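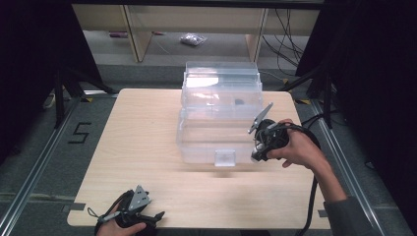
OK, so, small parts storage! I've been running the spares drawer at Renia for long enough to have opinions, and the biggest one is that I want to see what I've got without opening anything. Clear plastic, every time. Look at the box on the table: the lid section and the tray section are both see-through, and you can just about make out something small and dark sitting inside. I couldn't tell you what it is from here, but I'd know that box wasn't empty, and that's half the battle when you're hunting for a fuse at 4 p.m.

(Pause. Ask who has a drawer at home they're scared of. Wait for hands.)

Next bit is the latch. I like a tab on the front that sticks out a little, so your thumb finds it while your eyes are on something else. We bought a batch from Ramard a while back with the latches tucked underneath, and people kept picking them up by the lid. You can guess. I swept up washers for a week.

Numbers, quickly. When we did the big sort in January we had 1,049 loose parts and 200 of them were the same screw. Two hundred! Spread over 3 cupboards, because every time we ran out in one place, we ordered more. They all live in one box now, second shelf, left side.

- Labels go on the front, never on the lid. Lids wander.
- One kind of thing per tray. If you're typing "misc" on a label, stop and go get a coffee.
- Stack 3 high, tops. The Pronby shelves will take more, but your wrists won't thank you.

(Skip this if we're running behind.) Glare is my one real gripe with clear lids. Under bright lights you get a white patch right where you want to look, so I tip the box toward me or read the label, like a normal person.

Rotich folks, I know you use solid gray bins and you love them. Fine! Tape a sample of the part on the outside and we can stay friends.

Then hand out the empty trays and let everybody sort a handful of mixed bits. Ten minutes, timer on my phone. Remember to get the trays back before lunch, we were short last Tuesday.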